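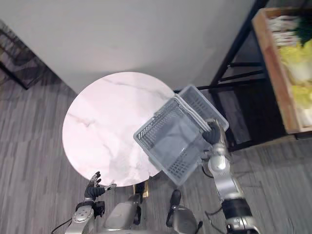
Napa cabbage: how long does it keep in an apartment, and can I stop wasting half of it?

Posted in Kitchen and Pantry
January 16, 2026

I signed up for a winter vegetable share through Cukbridge Growers and I did not think hard enough about what comes in a winter share. There is a lot of napa cabbage. There are leafy greens too, but those get eaten. The cabbage is what piles up.

I live in a one-bedroom with a normal apartment fridge, the kind where the crisper drawer holds one head if you push on it. There is no basement, no garage and no balcony. The building heat is controlled from downstairs and my kitchen sits at 70 or a little over from November on. The coolest place I have is a closet on the outside wall. I put a thermometer in there and it read 58 in the morning.

What I have tried:

Leaving heads out on the counter. The outside leaves went limp in two days and papery after that.

Plastic grocery bag, tied shut, in the fridge. Lasted longer but I got slime at the base and had to throw out a third of the head.

Cutting it in half so it fits. The cut side turned brown and got a smell.

I also noticed small black specks on the white part of the ribs on a couple of heads. They look like pepper and don't wipe off. I have been cutting those parts out, which wastes even more.

So I would like to know the best way to store whole heads without a cellar, whether the specks mean it's bad, and what to do with the extra that isn't soup. I have eaten enough soup. I do not own a fermentation crock or a chest freezer and I don't want to buy either one.

nuvimari_kitchen

Whole heads first. Don't wash them and don't cut them. Pull off only the leaves that are already torn or wet. Wrap each head in a couple of sheets of newspaper or plain paper towels, then put it in a plastic bag and leave the top of the bag open. Stand it upright in the fridge if you have the height, stem end down, the way it grew. If you don't, lay it on its side and turn it over when you think of it. Kept like that I get three to four weeks out of a head, and sometimes more if it was fresh when I got it.

Your slime problem came from the tied bag. Water comes out of the leaves, has nowhere to go and collects at the bottom. The paper soaks it up. Check the paper once a week and swap it if it feels damp.

The drawer is a poor place for napa in most apartment fridges, mainly on account of size. Use the bottom shelf. It is usually the coldest part and you can move the shelf above it up a notch. I keep my jars and condiments in the door and on the top shelf, and that leaves room for two heads down low. Soda and beer can live in the closet and be chilled the day you want them. Same goes for onions, potatoes and winter squash, all of which would be happier at 58 than your cabbage would.

I would not store napa in the closet for more than a few days. Cabbage wants to be just above freezing. At 58 it will keep aging and the outside leaves will dry up. If you have to use the closet as overflow, wrap the heads in paper, keep them apart so they don't touch, and eat those ones first.

Keep them away from apples and pears. Those give off a gas that makes leaves yellow faster. I used to have a bag of apples on the same shelf and moved it, and it made a real difference.

The black specks are fine to eat. It's called pepper spot, or gomasho. It has to do with growing conditions and how long the head has been in storage. It isn't mold and it isn't dirt. It won't wipe off because it's in the leaf. I don't cut it out. What you do want to throw away is anything slimy, anything fuzzy, and anything with a sour or rotten smell. If it's only the outer leaves, peel until you get to clean ones. If the core is brown and mushy when you cut the bottom, toss the head.

For partial heads, don't cut in half across the middle. Take leaves off the outside, as many as you need, and leave the rest attached to the core. There is no cut face that way, and it will go on keeping almost like a whole one. If you already cut it, press plastic wrap flat against the cut side and use it within four or five days. A thin brown line on the cut is only air exposure. Slice it off.

Now for using it up. The thing that solved this for me was salting. It takes a bowl, a plate and something heavy.

Quick salted cabbage

Cut up half a large head, bite-size. Wash and drain it.
Weigh it if you have a scale and use 2 percent salt by weight. For two pounds that is just over three teaspoons of table salt.
Toss the salt in with your hands until the pieces start to bend.
Put a plate on top and a full jar or a can on the plate.
Leave it 30 minutes for something crunchy, or a few hours in the fridge for something softer.
Squeeze out the water with your hands.

Half a head turns into about a pint. You can eat it as is, or add rice vinegar and a little sugar, or sesame oil and red pepper flakes. It keeps in a covered container in the fridge for four or five days. It is also what I put in dumplings, scrambled eggs, and fried rice, because the water is already out and it doesn't make the pan soggy.

For a hot side dish, cut a head in quarters the long way with the core left on, oil the cut sides, and roast at 425 until the edges are dark. Mine takes 23 minutes. Yours may need more or less, so look at it starting at 15. Salt and lemon after.

You can freeze it in a regular freezer, but it goes soft and it will only be good for cooking. Boil the chopped leaves for a minute and a half, cool them in ice water, squeeze hard, and freeze flat in bags. A whole head fits in one quart bag this way. I know you said no soup, but you may feel different by March.

ikska_22

Ask the farm if you can swap. Mine lets you trade one item at pickup and I always trade the cabbage. Or split the share with someone in your building.

Also coleslaw. Napa is better than regular cabbage for it in my opinion, it's not so tough. Dress it right before you eat or it gets watery.

Katiyar

I agree with most of what the first reply said about storage. Two things I would do differently.

I don't use newspaper. The ink comes off on the damp leaves, and the glossy inserts don't absorb anything anyway. Brown paper bags cut open work well. So does a clean cotton dish towel, which you can wash and use again. Get it barely damp if your fridge runs dry, or leave it dry if you see water on the back wall.

The other is the fridge temperature. Before you change anything else, put that thermometer in a glass of water on the bottom shelf overnight and read it in the morning. It should be under 40. Mine turned out to be at 44, and everything green was going bad early. I turned the dial one number colder and waited a day before checking again. Go slowly, since napa will freeze against the back wall in some fridges, and the leaves look glassy and then collapse once they thaw. Leave an inch or two of space behind it.

You also don't need a crock for kimchi or sauerkraut. A quart jar with a loose lid is enough for a small batch. Set it on a saucer, because it will bubble over. Your kitchen is on the warm side for it, so it will go fast, and your closet would be a better place. At 58 I would start tasting on day five and move it to the fridge when it's sour enough for you. Keep the cabbage pushed under the liquid the whole time. I use a smaller jar filled with water to hold it down. Look up a tested recipe for the salt amount and don't cut it back, as the salt is part of what keeps it safe.

If your heads come with the green outer leaves still on, leave those on in storage even when they look rough. They protect what's inside. I peel them the day I cook and chop them up separately, and they get a few more minutes in the pan than the inner leaves do. The thick white parts can be sliced thin and stir-fried with garlic in place of celery.

One more for the list. Shred a quarter head very fine, mix with two eggs, half a cup of flour, a third of a cup of water and some sliced scallion, and fry it like a thick pancake, four or five minutes a side over medium heat. It uses up a surprising amount and it reheats well in a dry pan. I eat it with mayonnaise and hot sauce.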